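Office News, 2022-05-04

Moving the archive to Haltov

As many of you know already, our paper archive must leave the basement on Clustby Street before the end of June. The owner of the building wants to use the rooms for bicycles, and we have found a dry place in Haltov, on the second floor of the former Rezaei printing house. The rent there is lower than what we pay now, but the stairs are narrow and the elevator carries only small loads.

We have 794 boxes on the list. In December we started to check them one by one, and 30 of them had no label at all. If you stored something before the list was made, please come and look at these boxes on the table near the entrance. What has no owner by the end of May will go to paper recycling.

Please do not pack your boxes too full. A box that closes well and can be lifted by one person is the right one. Write the name of your department on the short side, with a thick marker, and the year under it. Last time many people wrote on the lid, and we had to take down whole stacks to read them.

The moving company Mivico will come with 2 trucks. During the move the archive will be closed for 24 hours, and requests for documents sent in this time will be answered after the reopening.
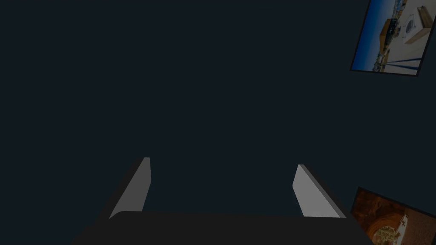

Keys for the new rooms can be collected at the front desk, against signature. The old keys must be returned there too, also the small ones for the metal cabinets.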